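Preparing a Tabletop for Close Handwork

Collwood Workshop Guides
Last reviewed 7 February 2024

These instructions apply to all tables in the Collwood building that are used for folding, pinning, sorting and other work done with both hands at the center of a surface. They replace the earlier sheet prepared by Kornél Jakab. Persons using the tables for the first time should read the whole page before setting up.

What is needed

One table with a dark, plain top
One black cloth for the backdrop, with its rail or stand
A soft brush and a lint roller
Two dry cloths
Cable clips
The material to be worked on, already cut

Clearing and cleaning

Remove everything from the tabletop, including items that will be needed later. Brush the surface from the back toward the front, then wipe it with a dry cloth. Dark tops show lint and thread ends very clearly, and a second wipe is usually required. Do not use spray polish. It leaves a film on which light materials slide.

Hanging the backdrop

Set the rail behind the table so that the cloth hangs at least 10 cm clear of the rear edge. The cloth should be wide enough to cover the wall behind the full width of the table. Draping is acceptable and the folds need not be even, but the hem must not rest on the work surface. Go over the cloth with the lint roller once it is hanging.

Cloths are stored flat at the Somogyi annex and may be requested from Lenka Murín.

Placing the material

Lay the material at the center of the table, where both hands can reach it from either side without stretching. Pieces should be worked one at a time. Small pieces are to be picked up by pinching from above. Dragging them to the table edge marks the weave and shifts any pins.

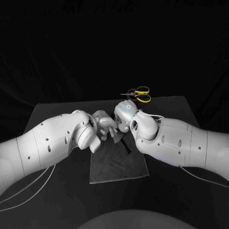

Where a piece must be held and adjusted together, steady it with one hand before the other takes hold. Release the second hand first. This order prevents the piece from turning and should be followed even for very light fabric.

Cables and cords

Route cables to the nearest side and down off the table. Slack should be kept away from the center. Clips may be fixed under the table edge only, with no more than 5 clips per side.

Finishing

Return the material to its tray, brush the surface again, and leave the backdrop hanging unless the table is booked for other use. Report marks or scratches on the top to Yến Châu before leaving the room.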